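Project Report: Collecting Hand-Held Gripper Demonstrations for Sorting Utensils
Course project, Sultmont
Monday, September 25, 2023

1. What we set out to do

Our assignment was to gather enough examples of utensil sorting to train a small policy, then train it and see what happened. The proposal promised 3,000 demonstrations. The proposal was written in January, when we were all very optimistic and had never tried to pick up a chopstick with anything other than a hand.

We ended with 2,429 usable ones. This report covers the collecting. Training is in the second report, along with most of the bad news.

2. Setup

We used a pair of hand-held grippers, one per hand, with a camera looking out over the fingers. No arm is involved at this stage. The person is the arm, and complains more. Recordings went into Jemov, our logging script, which trims each clip and rejects any where tracking drops out. Clips that survived were labeled in Tedora, the course's shared annotation page, which logs you out after 10 minutes whether or not you have saved.

The plan called for varied homes and varied surfaces, so that the policy would not learn that spoons live only on gray lab benches. We took this seriously and recorded on counters, desks, a rug, and beds.

3. Collecting

One demonstration is one pick and one place, with both grippers starting open. The operator picks up a named utensil, brings it clear of the others, and sets it in the group where it belongs. Spoons were quick. Chopsticks ate up most of the schedule. They roll on a hard table, and on a soft surface they sink just enough that the fingers close on cloth. Our best operators learned to press down lightly before closing, and the rest of us learned to apologize to the cloth. 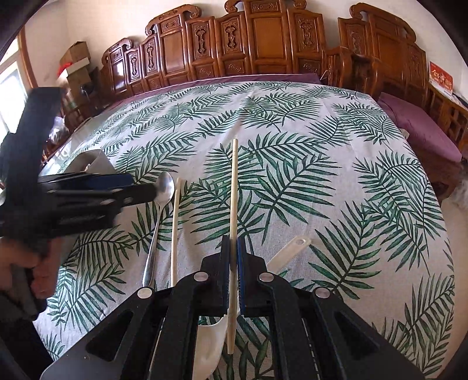
Figure 1. Chopstick held upright in the right gripper during a bedspread session. Metal spoon and second chopstick behind, white plastic spoon underneath.

Printed fabric was a deliberate choice. The Ertürk set, which we used as our starting point, was recorded entirely on plain tabletops, and a policy trained on it treated any strong pattern as something worth grabbing. Palm leaves seemed like a fair test. They are also harder on the operator than we expected after the first hour.

4. What we threw out

Jemov rejected most of the bad clips by itself, usually for lost tracking when a gripper swung too fast. We removed 59 more by hand. The common faults were two utensils grabbed at once, a wrong label, and the operator putting a gripper down in the middle of a clip to scratch. We kept failed grasps if the operator recovered and finished, and marked them as such in Tedora.

5. Problems and changes

Left-hand examples are scarce. Everyone on the team is right-handed and, given two grippers, uses one of them as a paperweight. For the last batch we made the left hand do the picking. Those clips are slower and much uglier, and we have left them in.

We would also fix the utensil names before recording anything. "Big spoon" meant three different spoons depending on who was typing, and relabeling took a full weekend that had been set aside for training.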